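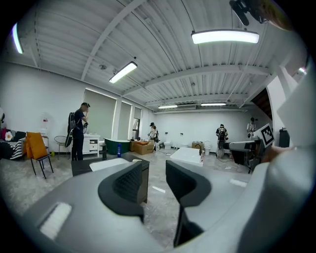
Hala Bitar has been awake since half past four and she is still talking faster than I can write. She apologises for it, pours us both more tea and carries on at the same speed. Her subject is sleep, or more exactly the sleep of teenagers, and she has spent the past six years on a study of it in and around the town of Gritalberg. The main results came out in September.

"I love teenagers," she says. "People groan when I tell them who I work with, but they are wonderful to study. They tell you when your questionnaire is boring. They write it in the margin!"

The study followed 2,802 pupils between the ages of 12 and 17. Each of them kept a sleep diary for two weeks every spring and autumn, and had their blood pressure, height and weight taken at school by a nurse. A smaller group of 248 also wore a wrist monitor at night, so that the team could check how well the diaries matched what had really happened.

And did they match?

"Better than we feared," says Bitar. "Teenagers are good at telling you when they woke up, as there's usually a parent shouting at them. They're less good at when they fell asleep. They write down the time they turned the light off, and then the monitor shows they were awake for another forty minutes."

## It's the wobble that matters

Most of us have been told that young people need more sleep, and Bitar has no quarrel with that. What got her out of her chair when the first numbers came in was something else. Pupils whose bedtimes moved about a great deal from night to night tended to have slightly higher blood pressure than those who kept to a pattern, even when both groups slept for the same number of hours over the week.

"We called it the wobble, and then we had to find a proper name for it in the paper, but in the office it's still the wobble," she says. "You can have a child who goes to bed at eleven every night, which sounds late to a lot of parents, and that child is doing fine. Then you have another one who is in bed at nine, then one in the morning, then ten, then two. Same total. Different picture."

She is careful about how far to take this. The differences were small, all the readings were within the range a doctor would call healthy for most of the group, and a study of this sort can't say that one thing causes the other. A pupil with a very irregular bedtime may be sharing a room with a baby, or working evenings, or worrying about something. The team asked about as much of that as they could, and the link got weaker when they allowed for it, but it was still there.

"I want somebody else to do this in a different town and see if they get the same," she says. "Please! Write that down. I'll send them our forms."

## The school that moved the bell

Part of the study was a piece of luck. Two years in, Bulley School, one of the largest taking part, moved the start of its day from twenty-five past eight to ten past nine. The reason was the buses and had nothing to do with sleep, but it gave the researchers 727 pupils whose mornings had suddenly changed.

Elias Mahasneh, who runs the numbers for the project, remembers hearing about it. He joins us halfway through the second pot of tea, with his coat still on.

"Hala rang me from a car park," he says. "She just said 'They've moved the bell, they've moved the bell', and I had no idea what she was talking about."

What everyone wanted to know was whether the pupils would simply go to bed later and cancel out the gain. Some did. On average, though, bedtimes slipped by 11 minutes and waking times by 37, and weekend lie-ins got shorter. Mahasneh likes the last part best.

"A long lie-in is the body asking for its money back," he says. "When they stopped needing it, the whole week became more even. You can see it in the plots, the lines just calm down."

He gets his laptop out to show me, and he's right, they do. He has coloured each year group differently and the Year 9s are orange and all over the place until the change, and then they settle into something like a ribbon.

I ask whether other schools should do the same. Bitar pulls a face. She would like to see it tried, but she has sat in enough meetings with head teachers to know what a later finish does to after-school clubs, to football in winter and to parents who have to be at work by eight. Azar, a smaller school on the other side of the river, looked into it and decided against it, and she thinks their reasons were good ones.
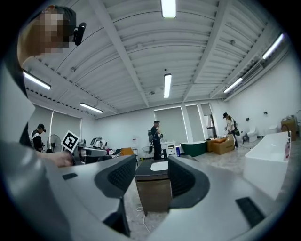

## What they do at home

Naturally I want to know whether any of this has changed how the two of them live. Mahasneh has a son of 14 and laughs before I've finished the question.

"He knows all the results and he uses them against me," he says. "If I tell him to go to bed early before a test he says 'But Dad, that would be irregular.'"

They have settled on a window. Lights out is somewhere between ten and a quarter to eleven, on school nights and weekends alike, with birthdays and big matches let off. The phone charges in the kitchen, though Mahasneh admits that his own doesn't always.

Bitar's advice to parents is along the same lines. Pick a time you can live with and stay near it. Open the curtains in the morning and get the child outside if you can, even for ten minutes. Don't panic over one bad night, or a bad week in exam season. And if a teenager snores heavily, or is exhausted however long they sleep, see the GP about it and don't fiddle with bedtimes at home.

"And be kind about mornings," she adds. "Their body clocks really do run later at that age. It's not laziness. I could talk about that for another hour."

She does, in fact, talk about it for another twenty minutes, and I enjoy every one of them.

## Next: the little ones

The next stage is called Ilora, and it will look at younger children, from the last year of nursery up to the age of nine. Bitar hopes to have 2,946 families signed up before the first diaries go out. The diaries are being redrawn with stickers, moons for asleep and suns for awake, and parents will fill in the rest.

She has tried them on her niece, who is five. The niece put every sun on the first page and asked for more.

"So we're printing extra suns," says Bitar, and goes off to see if there is any cake left.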